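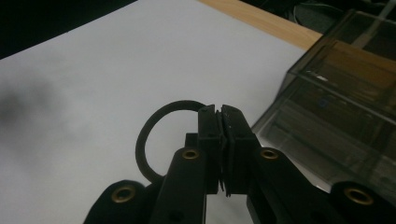 À propos › Qui sommes-nous

Gradico, c'est un ciné-club, une petite revue et surtout une bande de passionnés de l'âge d'or du cinéma musical ! Tout a commencé en mars, il y a quelques années, dans la salle de répétition du Sowah, quand Gunhild Hallgrímsson a projeté une comédie musicale en noir et blanc sur un drap tendu entre deux pieds de micro. Le son grésillait, la bobine sautait, et on a tous voulu recommencer la semaine suivante.

Aujourd'hui, nous avons montré 79 films et l'association compte environ 100 adhérents. Toàn Từ choisit les programmes (il a un gros faible pour les numéros de claquettes, vous êtes prévenus), Etornam Nartey présente les séances et Nii Baidoo s'occupe de la revue, où l'on parle costumes, doublures voix, chorégraphes oubliés et scènes coupées au montage.

Notre fonds documentaire rassemble 959 programmes, partitions et photos d'exploitation — tout se consulte sur place, sur simple demande. On adore quand quelqu'un arrive avec une question très précise sur une chanson ou un second rôle !

Les séances ont lieu au Sowah, avec entracte et discussion après le film. Pas besoin d'être adhérent pour venir, ni de connaître quoi que ce soit au genre.

Commentaires (3)

Iddrisu L. : Superbe soirée claquettes, vivement la prochaine.

mado_44 : Est-ce que la revue s'envoie par la poste ?

Nii (Gradico) : Oui mado, écrivez-nous via la page contact !

Contact | © Gradico, tous droits réservés | Haut de page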